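Module notes: Handling and Assembly Automation
Handout 7. Demonstration visit to the Amissah laboratory, Zerkden
Visit date: Friday, July 26, 2019

Read before the visit. Sections 4 and 5 are examinable. Section 6 is for those submitting the short report.

1. Arrangements

The coach leaves from the north car park at 08.30. The group is limited to 26 and places were allocated in May. Sign in at the Zerkden gatehouse and wear the visitor badge throughout. Bags and coats go in the lockers on the ground floor. Closed shoes are required in the laboratory. Long hair and lanyards must be tied or tucked in before approaching the bench cells.

The visit has two halves. The first is a talk on the Eltia control software, given in the seminar room. The second is a demonstration of two-arm handling at a bench cell, in groups of five or six. The groups not at the bench will be working through the log exercise in section 6.

2. Background

Most of the machines covered so far in this module are single arms with a fixed fixture. The fixture locates the part, so the arm needs only to reach a known point and close its gripper. Where there is no fixture, something else must hold or steady the part. A second arm is one answer. It costs more, takes up more of the bench and doubles the number of joints to be controlled, but it allows parts of different shapes to be handled without retooling.

Two-arm tasks are usually sorted into three classes.

Independent: each arm does its own job and the only shared concern is avoiding a collision.
Sequential: one arm passes a part to the other, or prepares it for the other. Timing matters at the handover.
Coupled: both arms are in contact with one rigid part at the same time. The distance between the grippers is then fixed by the part, and any error in either arm appears as force.

Box handling between two opposed grippers belongs to the third class.

3. The bench cell

Both arms are mounted on one aluminium rail along the front of the table, so their bases share a common datum. If the rail is moved, the arms move together and the calibration between them is kept. The calibration between the arms and the table is lost and must be repeated.

The walls and table covering are patterned. A plain background makes segmentation easy and gives results that do not carry over to an ordinary room. Printed cloth and wallpaper are a harder test for any vision routine, and the objects on the table are of mixed shape and finish for the same purpose. Note in particular the transparent cup, which passes the background through to the camera, and the stemmed glass lying against the metal ornament, where the outlines of two thin objects cross.

Two types of view are used. The overview looks down into the cell and gives the general position of the arms and objects. The wrist view moves with the arm and gives the local relation of gripper to object.

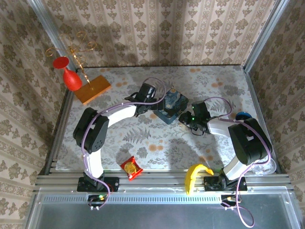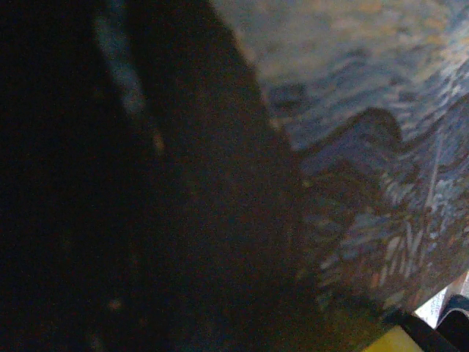 Fig. 7.1 Two-arm bench cell: overview (first) and wrist view (second).

4. Points to note on the two views

4.1 Occlusion. In the overview the round blue object near the right wall is partly hidden behind a joint of the right arm. A planner relying on this view alone has an incomplete outline for it. In the wrist view the loss is much greater, as a dark mass very close to the lens fills most of the left half. Masking is normally applied to the part of a wrist image that the gripper always covers. The mask must be redrawn whenever the fingers or the camera bracket are changed.

4.2 Focus. A small fixed-focus lens cannot serve both the fingertips and the far side of the bench. The wrist view in Fig. 7.1 is soft all over, with noise in the darker areas. Edge-based methods perform poorly on such an image. Colour regions survive blur better: the yellow patch at the bottom can still be separated from what surrounds it, although its shape gives little help in naming the object.

4.3 Printed surfaces. The top of the blue box carries a painting-style print in dark blue and yellow. Printed edges are not physical edges. In the wrist view a dark wavy band crosses a patterned surface, and from this one image it could be read either as print or as a fold. Depth data, or a second view from a different angle, is needed to decide.

4.4 Cable routing. A cable runs along the outside of each arm, with slack at the joints. Too little slack limits travel. Too much allows the cable to snag or to enter the camera view. Cable position is rarely modelled, and a path that is clear in simulation may not be clear on the bench.

5. Coupled grasp: working

Take a box held between two opposed grippers, each pressing inwards with force N. Friction acts at both contacts. For a box of mass m and friction coefficient mu, the box is supported when

2 mu N is greater than or equal to m g

Worked case: m = 200 g, mu = 0.4, g = 9.81 m/s2.

Weight = 0.2 x 9.81 = 1.96 N
N required = 1.96 / (2 x 0.4) = 2.45 N per side

Apply a factor of two for acceleration and surface variation, giving 4.9 N per side. Thin card will dent if this is applied over a small fingertip, so check the contact area as well as the force.

With position control only, the force is set by how far the commanded gap is smaller than the box. If the combined stiffness of arms and box is 1000 N/m, a squeeze of 4.9 N corresponds to 4.9 mm of overlap. An error of 2 mm in the calibration between the arms therefore changes the squeeze by 2 N. Repeat this for a stiffness of 3000 N/m and comment on the result.

6. Log exercise and report

Each group will receive a Brarka log file with joint positions, gripper openings and time stamps for both arms. Plot gripper opening against time for each arm. Mark where contact begins and state how you judged it. Estimate the delay between the two contacts.

The report is two sides of A4 plus plots. Give units on all axes. Do not reproduce the Eltia slides.

Reading: course reader, chapter 9, sections 9.1 to 9.4. Section 9.5 on impedance control is optional this year.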